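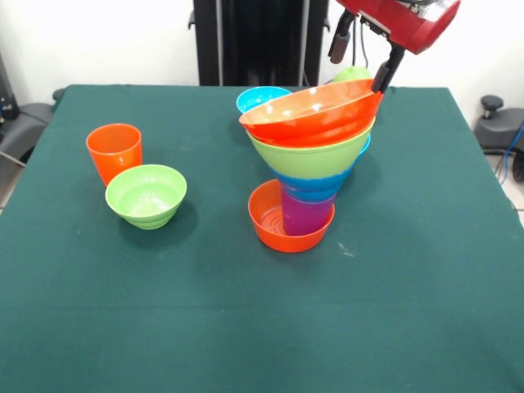 Notes on our logging rules for tabletop stacking, now at revision 10. Posting the parts other labs keep asking for.

1/ An episode starts when the arm leaves home pose and ends when it returns. Trim nothing in between. Long pauses stay in.

2/ A stack counts as placed only after the fingers are fully clear of the top item. Contact with the rim is logged as "held", even if the item would probably stay put.

3/ Leaning stacks are not failures. Log the lean as a separate field. We merged the two in revision 8 and had to relabel 122 episodes by hand.

4/ Nobody reaches over the table while the arm is enabled. If an item rolls off, stop, disable, pick it up, and mark the episode "interrupted". Do not resume it.

5/ Chairs stay outside the reach line. The Skutley cell had this as advice until May. It is now a check before enable.

6/ Speed limits are set per task in the controller. Operators can lower them. Raising them needs a second sign-off.

7/ Current set: 3,452 episodes, 103 marked interrupted. Interrupted episodes ship with the rest, flagged.

8/ Pilham and Whitcombe use the same field names. Kasberg still writes "dropped" for both dropped and released. Map it before you merge.

9/ Revision 11 will cover nested items. Send edge cases.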